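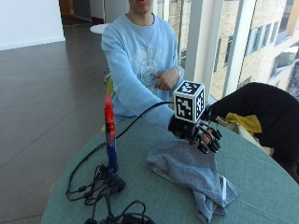 A reader from Sirnik wrote in to say that the Drandau Belt was never a "tournament" at all in the early years, just one long evening of boxing with a prize at the end, and that I should stop calling it one. Fair enough! I still call it a tournament below, mostly out of habit, but the reader has a point and I've changed the history section to match.

The Drandau Belt

The Drandau Belt is an amateur boxing competition held every December in the town of Drandau. It is open to boxers from the town and from the villages along the river, and it's fought in a single weight class, which I'll get to in a minute. The winner keeps the belt for a year and then has to bring it back, polished, before the next draw is made.

History

The competition grew out of the winter shows put on by the Firkisia boxing club, which trained above a bakery near the old bridge. In those days there was no bracket. Boxers turned up, the club matched them by size as best it could, and the best performance of the night got the belt. As my reader says, it was one evening and nothing more – people came in after work and went home close to midnight.

The bracket came in when the event moved to Perić Hall. Eight boxers now enter the draw, so there are four quarterfinals, two semifinals and a final, spread over two evenings. I've heard older fans grumble that the second evening ruined it (the walk home in the snow is no fun twice), but the boxers seem to like the extra rest, and I can't blame them.

Venue

Perić Hall has 2,508 seats, and that's a lot of seats for a town this size. It was built for handball, so the ring goes up in the middle of the court and the front rows are folding chairs. My own advice is to sit up on the north side, where the lights don't shine in your eyes. The hall is 200 meters from the bus stop.

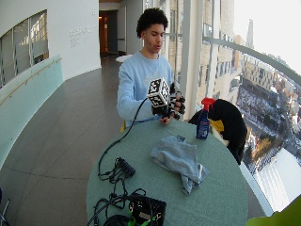 Towel and spray bottle on a table by a window wall.

Rules

Bouts are three rounds of three minutes each, with a minute between rounds. Headgear is required until the final, where it's up to the boxers, and both have to agree. Five judges score from ringside.

The one odd rule is the opening count. Before the first bell of the final, both boxers stand in the center of the ring for 30 seconds without moving, gloves down, while the crowd stays quiet. It started at the Firkisia shows, and I've read two different stories about why. One says the old bell kept jamming and needed time. The other says it was a way to calm down boxers from rival villages. I like the bell story better, but I have nothing to back it up.

Weight class

Only middleweights can enter. The Firkisia club had more middleweights than anything else when the bracket was drawn up, and the rule has stuck. Lighter boxers from Sirnik have asked for a second belt more than once – so far they've been given exhibition bouts on the first evening, which count for nothing but are often the liveliest boxing you'll see all weekend.

The belt

The belt itself is brown leather with a brass plate. Winners' names used to be scratched on the back with a nail, and when the back filled up, the club added a second strip of leather behind it. The older names are now hidden between the two layers, so any list of early winners, mine included, comes from club notebooks and has a few gaps in it.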